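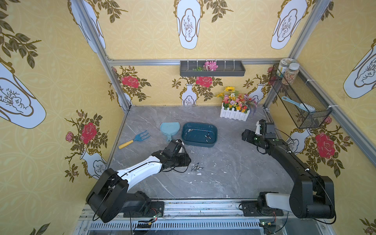
7. Recording Demonstrations: Small Parts Pickup

This section sets out how operators at the Zimthorpe site record demonstrations for the Flomness learning system on a two-arm booth. It assumes that the arms have been homed and the cameras checked as set out in the Korkeck Booth Handbook. The task is to collect small metal fittings from the booth floor and place them in the tub. Both arms are mounted on the rail base at the front and reach forward over the floor, and the fittings may lie in more than one place at the start, with a cluster inside the tub as well as one on the open floor. The dustpan and hand rake are set out to the left of the tub. They are part of the standard layout and are not handled in this task.

7.1 Preparing the Booth

1. Confirm that the operator station shows both arms as ready. Do not enter the booth once the arms have been enabled.

2. With the arms disabled, set out the tub, dustpan and hand rake according to the layout card for the session. The card gives a region for each object, not an exact point. Vary the position and angle within that region from one episode to the next.

3. Place the fittings by hand. Do not line them up or stand them on end on purpose. A fitting that comes to rest upright may be left as it is.

4. Leave small crumbs and flecks on the floor unless they could lodge in a gripper. The learning system is expected to work on surfaces that have seen ordinary use.

Note: Booth lighting must not be changed during a session. If a lamp fails, close the session and open a new one after the repair.

7.2 Recording an Episode

1. Enter the session code and select "Small Parts" from the task list.

2. Wait for the steady tone, then begin. The recorder keeps 10 seconds of video before the first movement of either arm, and no separate countdown is needed.

3. Bring the gripper down over a single fitting with the fingers open. Stop when one finger is on each side of the part, then close slowly.

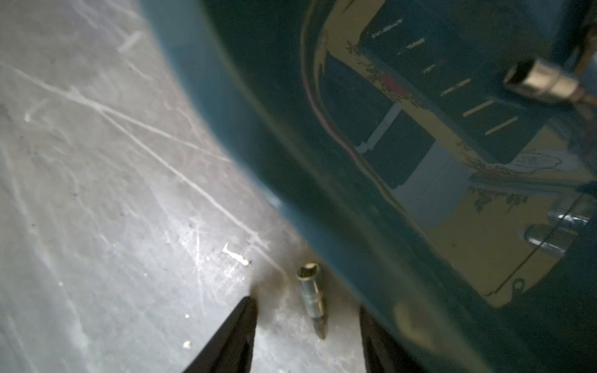
4. Lift the part clear of the surface before moving sideways. If it slips, open the fingers, rise a short distance and try again. Recovered slips are useful to the learning system and must be kept — do not restart the episode on account of one.

5. Carry the part to the tub and lower it below the rim before opening the fingers. Parts that are dropped from above the rim tend to bounce, and the episode must then be marked "Loose Release."

6. Repeat until the floor is clear, then return both arms to the rest position and press End.

Caution: Keep the arm that is not in use behind the working area. The booth software slows the arms when they come close to each other, but it does not detect contact between an arm and a cable.

7.3 Working Inside the Tub

Some layout cards call for fittings to be rearranged inside the tub. These episodes are recorded under the same task name with the suffix "-T."

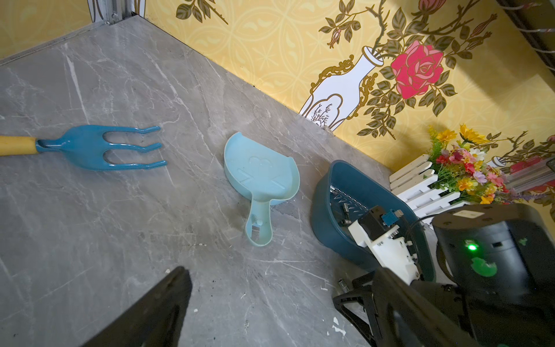
Approach from the side on which the active arm stands and keep the wrist as upright as the reach allows. The fingers may touch the bottom of the tub lightly. If the tub slides, finish the current movement and continue from the new position. Do not push the tub back with the gripper.

Where the view from one wrist camera is blocked by the rim, the operator may raise the other arm to obtain a second view. Hold it still while the first arm is working.

7.4 Checking and Labeling

1. Play back each episode at normal speed in all camera views. The tub must be visible in at least one wrist view at the time of each release.

2. Assign one label: Complete, Partial, Loose Release or Reject. Use Reject only for missing video, a stopped arm or a person's hand in the booth.

3. Enter a short comment for every Partial episode.

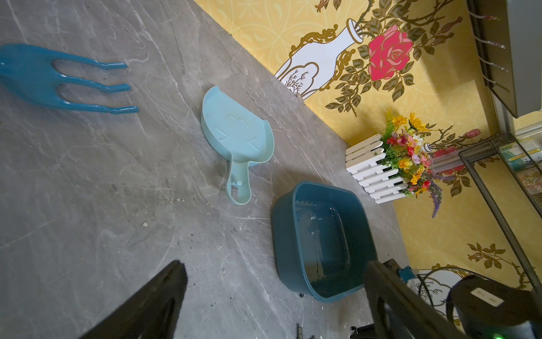
7.5 Session Totals and Transfer

A session is closed at 200 labeled episodes or at the end of the shift, whichever comes first. Rejected episodes do not count toward the total. Upload closed sessions to the Coste server and leave the local copy in place until the transfer receipt appears.

The set collected under the January layout cards holds 1,029 episodes and remains in use. New episodes must not be added to it. Section revised 28 May 2025.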